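Über uns

Dreluvus ist ein Dienstleister für Mehrweggeschirr. Wir liefern Becher, Schalen und Tabletts an Kantinen, Kitas und Veranstalter, holen sie nach dem Gebrauch wieder ab, spülen, prüfen und lagern sie. Angefangen haben wir zu fünft in einer ehemaligen Wäscherei, mit einer Haubenspülmaschine und einem Lieferwagen. Heute arbeiten 63 Menschen bei uns, die meisten davon in der Spülhalle, im Lager und auf den Touren.

Was wir machen

Unsere Kunden bestellen bis 14 Uhr und bekommen die Ware am nächsten Morgen. Das Leergut nehmen wir auf derselben Tour mit zurück. In der Halle wird es sortiert, vorgespült, gespült, getrocknet und von Hand kontrolliert. Becher mit Rissen, Verfärbungen oder tiefen Kratzern gehen in die Rückgabe an den Hersteller. Mehr als 100 Einrichtungen beziehen ihr Geschirr regelmäßig von uns, von der kleinen Kita mit einer Gruppe bis zum Betriebsrestaurant.

Neben dem Standardsortiment führen wir die Reihe Zinia, farbige Becher für Kinder, die wir zusammen mit Kitas ausgesucht haben. Sie sind leichter als unsere Kantinenbecher und brauchen beim Trocknen mehr Platz, was die Arbeit hinter der Spülmaschine verändert hat.

Automatisierung bei uns

Der anstrengendste Platz in der Halle ist seit jeher das Ende der Spülstraße. Dort werden Becher aufgenommen, gedreht und zum Trocknen aufgesteckt, über eine ganze Schicht hinweg. Die Bewegung ist klein, aber sie wiederholt sich ständig. Beschwerden an Handgelenk und Schulter kamen von diesem Platz häufiger als von jedem anderen. Wir haben zuerst die Tischhöhe geändert und die Wechselzeiten verkürzt. Das hat geholfen, reichte aber nicht aus.

Deshalb gibt es seit einem Oktober vor einigen Jahren das Projekt Istus. Darin erproben wir, welche Handgriffe am Becher ein Roboter übernehmen kann. Die Technik entwickeln wir mit dem Ingenieurbüro Aliyu, das auch die Greifer anpasst. Versuche laufen an einem eigenen Arbeitstisch, getrennt von der Spülstraße, damit der Betrieb nicht warten muss, wenn etwas umgebaut wird.

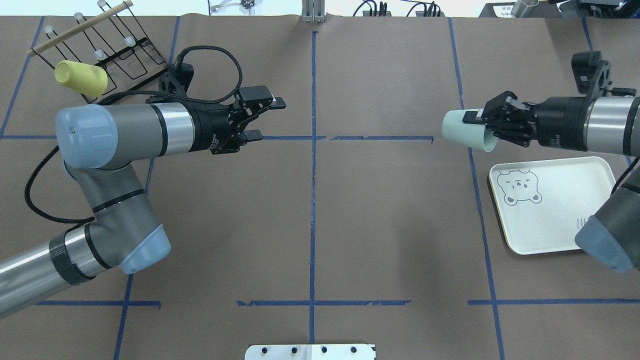
Die Kolleginnen und Kollegen aus der Spülhalle waren von Anfang an beteiligt. Acht von ihnen wechseln sich in der Projektgruppe ab, jeweils für ein Quartal und während der Arbeitszeit. Sie legen fest, welche Bewegung als Nächstes ausprobiert wird, und sie beurteilen das Ergebnis. Von ihnen kam zum Beispiel der Hinweis, dass ein Becher, der schräg auf dem Gestell sitzt, innen schlecht abtrocknet. Für die Entwickler war er richtig abgestellt, für die Halle musste er noch einmal in die Hand genommen werden. Das Kriterium wurde daraufhin geändert.

Was sich für die Beschäftigten ändert

In einer Betriebsvereinbarung ist festgehalten, dass durch Istus kein Arbeitsplatz wegfällt und niemand in eine niedrigere Lohngruppe kommt. Wer am Projekt mitarbeitet, erhält eine Zulage. Wer nicht mitarbeiten möchte, hat dadurch keine Nachteile. Leistungsdaten einzelner Personen werden an den Versuchsplätzen nicht erhoben.

Verändert haben sich vor allem die Aufgaben. Die Sichtkontrolle hat mehr Zeit bekommen, und für das Einrichten der Geräte sind neue Stellen entstanden, die wir intern besetzt haben. Die Schulung dafür dauert fünf Wochen und setzt keine technische Ausbildung voraus. Manche haben sie nach der ersten Woche abgebrochen und arbeiten wieder in der Sortierung. Auch das ist vorgesehen.

Offen ist noch einiges. Ein Mensch ist beim Aufstecken weiterhin schneller, besonders bei gemischten Formen, und in der Frühschicht, wenn das Leergut vom Vortag kommt, zählt jede Minute. Einen Termin für den Einsatz an der Spülstraße nennen wir deshalb nicht. Die Halle entscheidet mit, wann es so weit ist.

Arbeiten bei Dreluvus

Wir suchen regelmäßig Personal für Spülhalle, Lager und Fahrdienst, in Vollzeit und Teilzeit. Die Frühschicht beginnt um 5 Uhr, die Tagschicht um 8 Uhr. Vorkenntnisse sind nur für den Fahrdienst nötig. Eine kurze Bewerbung ohne Anschreiben genügt, auf Wunsch vereinbaren wir vorher einen Probetag. Fragen zum Projekt Istus beantwortet die Betriebsleitung über das Kontaktformular.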